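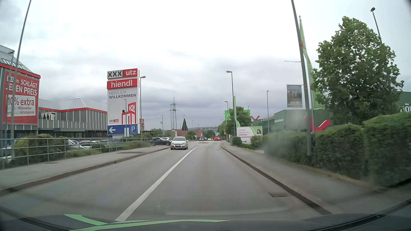

Getting out of the furniture store lot

durner34
Anyone else find it hard to join the road by the XXXLutz? I gave up on turning left in August.

hullen_k
Never had trouble. Wait for a gap, the island helps.

durner34
It helps if you're crossing on foot. I turn right now and come back around the roundabout — the one with the clipped tree in the middle.

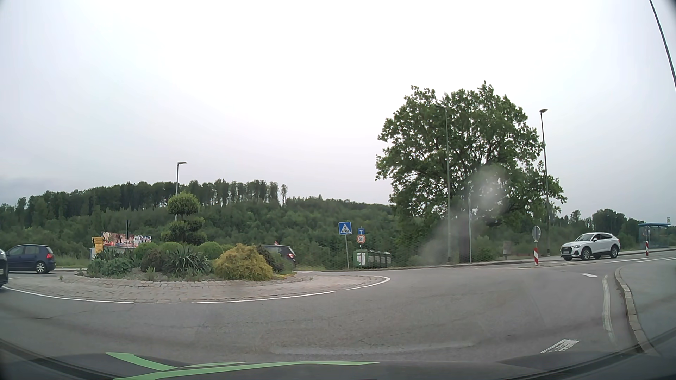 It adds a minute at most and nobody honks.

doucette113
The bushes there need a trim. I can't see cars across it.

hullen_k
Leave them. People slow down more.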